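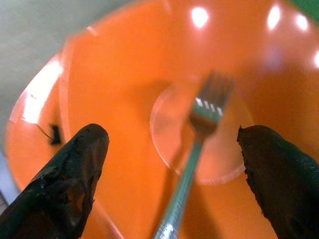 Fork in an orange plastic bowl, Trilley dining room.

Progress report to the Stelham fund: shared tableware, August

The grant has allowed Trilley to replace worn tableware and to practice laying a full place with each group. Of the 100 place settings approved, 70 have been received and put into use. Spending to the end of the month stands at $2,421. The remaining settings are on order from Terkier and will be charged to the same budget line.
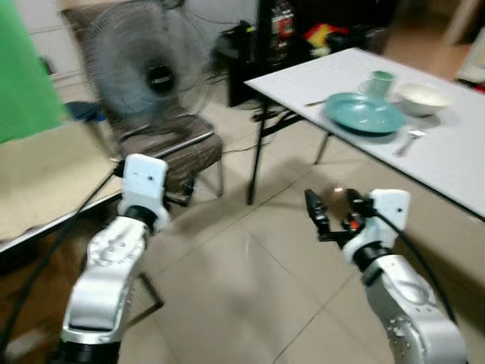
Each place consists of a plate, a mug, a bowl and flatware. Friederike Petersen has asked that the table be laid before 11:30 a.m. — the earlier time suits the second group better. Storage is still unsettled, and Kam-wah Ng is obtaining a price from Chien for a closed cabinet.

We request approval to carry the unspent balance into the next period. Receipts are attached.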